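Rustino Table Arm: Frequently Asked Questions

Relulham Shared Workshop
Page last revised 06/03/2018

What is the Rustino project?

Rustino is a table-mounted robotic arm assembled and maintained by members of the Relulham Shared Workshop. It is used to practise picking up and setting down everyday objects. The project is led by Lieselotte Fuchs. Electrical work is overseen by Till Ruppert.

Is the arm built from a kit?

In part. The arm itself was bought second-hand. The wrist brackets, the cable guides and the control software were made in the workshop. Drawings for the brackets are kept in the Rustino folder at the front desk and may be copied by any member.

What did the build cost?

Total spending to the end of December was £1,275, of which £223 went on the wrist assembly and its wiring. Members' time is not included in these sums.

Why does the project work with fruit?

Fruit varies in shape and firmness, and it marks easily when the grip is too strong. A setting that suits an apple may not suit a banana. Members are asked to bring their own fruit and to take it away afterwards. Fruit that has been handled by the arm must not be eaten.

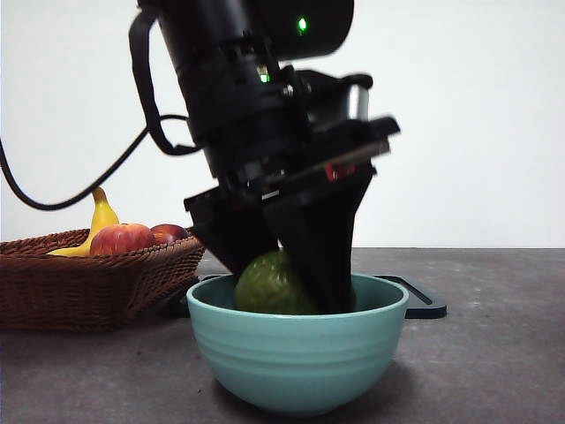
Grip force is set before each session and entered in the log. The scale runs from 0 to 100, and new users may not go above the lowest quarter until they have been signed off by Ida Steinbach. If a piece of fruit is bruised, the setting is to be written down together with the kind of fruit.

May I use my own bowls and baskets?

Yes, provided that they stand flat and have no sharp edges. Glass is not allowed. Please check that the container can be reached without the wrist touching the rim. Heavy bowls are preferred, as light ones tend to slide when the fingers press against the side.

Who may operate the arm?

Any member who has completed the Rustino induction. The induction lasts one evening and is held in groups of no more than seven. Visitors may watch from behind the yellow line. Members under 16 must be accompanied by an inducted adult.

What should I do if the arm stops part way through a movement?

Press the stop button and wait for the motors to power down. Do not pull on the fingers or on the cables. Once the arm is supported, follow the restart sheet fixed to the side of the bench. Faults that return after a restart should be reported to Zorica Dervishi before further use.

Can I change the control software?

Changes may be made on a copy at any time. Changes to the shared version require the agreement of Ms Fuchs and a test run at low speed with a second member present.

How do I book a session?

Bookings are made in the book at the front desk. Each member may hold one booking at a time. Sessions not taken up within the first quarter of an hour are released to other members.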